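The Chair, the Pile and the Three-Day Rule

Mwanaisha Khaemba owns an iron. She knows this because she moved it from her old apartment in Sunbridge to her new one, and she has not touched it in the years between. "It's a very good iron," she says. "It still has the sticker on."

Khaemba runs the alterations counter at Onari, a dry cleaner wedged between a bank and a place that sells mattresses. She spends her working day up to the elbows in other people's clothes, and she has come to hold strong views on how often those clothes should be washed. Less than you think, mostly. She wears a sweater for weeks. She airs a wool coat on the balcony and calls it clean.

Her customers are harder to persuade. They grew up, as I did, in homes where anything that had been worn once went into the hamper, and where the washing machine ran like a second heartbeat. My mother washed curtains. My mother washed a hat, once, and we do not discuss the hat.

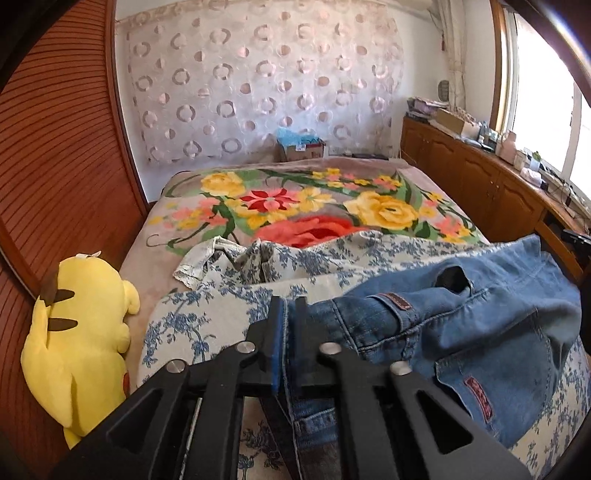 The middle ground between clean and dirty is where most of us live now, and it has no proper furniture. A shirt worn to lunch can't go back in the drawer with the innocent shirts, and it hasn't earned the hamper. So it goes on the chair. Every bedroom I have ever slept in has had the chair, and I have yet to see a person sit in it.

Satish Kashyap has tried to fix this. He builds closets for a small firm called Nishad, and in December he began offering clients an open rail meant only for clothes between washes. It costs $258, installed. He has sold 43 of them, and he goes back to check on his work.

"People put their bags on it," he says. "Then the shirts go back on the chair."

Kashyap himself lives by what he calls the three-day rule: anything left on the rail for three days has to be worn, washed or put away. I tried it for a month. I wore a linen shirt to a dentist appointment in the snow on a technicality. By the second week I was moving a cardigan from one end of the bed to the other and telling myself that reset the clock.

Khaemba thinks rules of this kind are for people who enjoy breaking them. Her advice is to own fewer shirts, which is easy to say from behind a counter where shirts arrive by the bagful. I asked whether she had a chair at home.

She has two.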